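How to Rinse and Flatten Drink Cans for Recycling 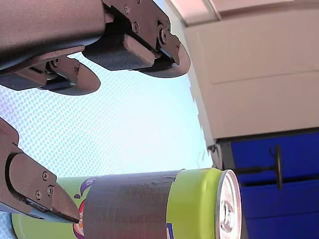
A green beverage can lying on its side.

Pour out what is left and rinse the can two times with cold water. Leave it upside down for 16 minutes, so the inside can drip. Put it on the floor and press slowly with the shoe, first the middle, then both ends. Please keep the tab on. Our Grededine bag holds roughly 900 grams of flat cans, after this it can tear.

Last updated: January
Contact | © Wirevance | Back to top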